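From: Ghislain Charbonneau
To: Panville Masters swimming list
Subject: Re: Relay order for Laditbridge

Hello all,

Thank you Jocelyn for your message, and for doing the entries again this year. I answer between your lines so that it stays clear.

Jocelyn Marquez wrote:
> I have put us down for the 4 x 50 medley and the 4 x 50 freestyle, both mixed.
> The organisers want the names by the end of September but the order can be
> changed until the warm-up closes.

Good. I can swim in both. If somebody younger wants my place in the freestyle I will give it without any sadness, my shoulder is better but it is not the shoulder of last winter.

> For the medley I was thinking Ghislain on backstroke, me on breaststroke, and
> then Yilma or Polton on butterfly. Who has the faster fly at the moment?

Polton has, I believe. We swam two sets together before the summer and he was ahead of me each time, and his second 25 metres did not fall apart like mine. But Yilma has a much better takeover, and in a 50 this counts for a lot. My proposal is Polton on butterfly and Yilma on the last leg. He likes to have somebody to chase.

One small thing about backstroke. The pool at Laditbridge has a ceiling with no straight lines over lanes 1 and 2, and two years ago I went into the rope three times. If we are given one of these lanes, I ask that we do ten minutes of backstroke in it during the warm-up. The flags are also a little lower than ours, so please count your strokes again from the flags to the wall.

> Is anybody doing the 1500? I need to know because they ask for a counter
> from each club.

I am entered, yes. I would like to finish, and to finish with the same stroke I started with. Last time I went out too fast and the last 400 metres were ugly to watch, my wife has told me so. This time I have a plan, which I write here so that whoever counts for me can shout if I do not follow it.

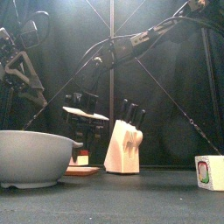
1. First 500: easy, breathing every three strokes, no kick except to keep the legs up.

2. Second 500: same stroke rate, a bit more push from the walls. If I am passed, I let the person go.

3. Last 500: whatever is left. Please move the counting board up and down when I must hurry, I do not hear anything in the water.

> Lastly, lifts. I have two seats in my car, leaving at half past six.

I take one of them, please, if it is not yet given. I can bring coffee for both of us. For the people who drive themselves: the small car park behind the pool was closed to visitors last year and we had to walk from the station side — perhaps somebody can ring and ask.

I have also found my old training book. From January I have swum 493 lengths of backstroke in club sessions, and I had hoped to reach 2000 before the gala. I will not reach it.

See you in the water,
Ghislain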